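Notes for Tuesday's talk: Valthorpe to Abera by motorbike

Slide 1. Say hello. Thank Ibsa Gebremichael for the loan of the projector and, last spring, of a rear tyre. Mention that I'm not a mechanic. They'll work it out.

Slide 2, the map. Total distance 3,070 km, or 29 days, most of them spent looking for petrol. Point to the Ernik pass. Pause, so people can admire how short it looks on paper.

Slide 3, Ernik. We set off at 5 in the morning to beat the lorries. The lorries had set off at four. Fog all the way up, a goat on the second bend, then the barrier. The man at the barrier wanted a form we didn't have, which could be got from the office in the town we had just left. Tell the bit about the stamp (short version, the long one lost them at the library).

Slide 4, the ferry at Faltico. Timetable says daily. Ask the room what they think daily means. We waited two days on the quay and learned a card game I still don't understand and still owe money on.
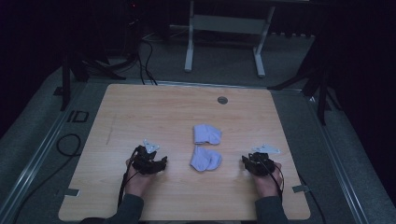 Slide 5, breakdowns. Clutch cable, then the spare clutch cable. Pass the broken one round and get it back this time. The welder who fixed the luggage rack wouldn't take payment but did want a ride, and he drove. I was the luggage.

Slide 6, Abera. Arrived in the rain, hotel full, slept above a bakery. Best bread of the trip, started baking at about 2 a.m. directly under my head.

Questions. Someone will ask what it cost. Say "less than the divorce" only if Karen isn't in. Chairs need stacking before the yoga lot come in.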